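Kitchen Safety Walkthrough, Unit 4, Garnidley House
Shared kitchen, second floor
Checked 20 February 2026
Previous check: June

Result codes: OK / FIX / WATCH. Comments go under the item. "Looks fine" is not a comment.

1. Floor clear and dry in front of sink and range
OK
Dry at the time. I will believe it stays that way when the mat stops curling up at the corner. It was flagged in June and the answer then was that a new one had been ordered from Atallah. Same mat.

2. Range hood filter
FIX
The log says it gets washed every 30 days. The last initials in the log are in the same pen as the six before them, and the filter was tacky to the touch. Wash it, then write it down, in that order.

3. Fire blanket and extinguisher
OK
Extinguisher gauge in the green, pin in place. Blanket on its hook. Someone had hung an apron over it, which I moved.

4. Outlets and cords
WATCH
Kettle cord runs behind the toaster again. No damage to the cord that I could find. The shelf label says "keep cords apart" and I doubt the label is doing much.

5. Hot water at the sink
OK
Took 17 seconds to come through hot. Slow, but not a safety matter.

6. Knives stored in the block, blades covered
WATCH
The block stays where it is, back against the wall. The tray at the foot of it has brown specks on it and needs a scrub. I was told they are old stains that won't shift. Maybe so – try a stiff brush and dish soap before we all agree on that.

7. Small utensils stored so that nobody grabs a blade or a point
FIX
The pink mesh holder was brought in after the last check as the answer to the messy drawer. I'm not convinced. The peeler stands in it with the blade end up, in among the whisk and the rest, so anyone reaching over for the whisk is reaching past a blade. Moving a hazard out of a drawer and onto the counter is not much of an improvement. Put the peeler back in the drawer with a cover on it, or in a holder of its own.

8. Counter clear of loose items
FIX
Spoon, chopsticks and a bent metal straw lying out on the quartz. Small stuff, and I know I'll be told so. They still belong in a drawer or in the sink. The counter is speckled white and gray, and crumbs don't show up on it as well as people think, so "it looked clean" is a weak reason for setting down something that goes in a mouth.

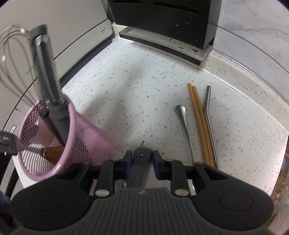

Can a metal straw be cleaned well enough in the dishwasher?

Only partly. The spray doesn't reliably get through the inside of a straw, and the bend is where residue tends to stay. Run a narrow straw brush through from both ends with hot soapy water, rinse, and hold it up to the light before putting it away. If there isn't a brush in the kitchen, don't share the straws.

9. Wooden utensils
WATCH
Check chopsticks and wooden handles for splits, rough ends and dark spots. Throw out anything that fails. The Bultska care card taped inside the cabinet says oiling will bring wood back to new. It won't close a crack, and a crack is where the trouble is. Dry wood fully before it goes into any holder.

10. Cutting boards
FIX
Some 30 minutes after breakfast cleanup the boards were stacked flat and wet. Stand them on edge. The green one is scored deep enough to catch a fingernail and should go.

11. Refrigerator temperature and labels
OK
Display reads in range, and so did my own thermometer, which I trust more. Two tubs with no date on them. Discarded.

12. Cleaning products kept away from food
OK
All under the sink, caps on. The Arnier spray claims to disinfect on contact. Read the back of the bottle: it gives a wet time, and wiping it off right away is just wiping.

Follow-up
Items 2, 7, 8 and 10 to be fixed before the next walkthrough. Item 6 gets one honest try with a brush. Please don't send a note saying an item is done – I'll be looking at it anyway.

Mat: still waiting on a delivery date.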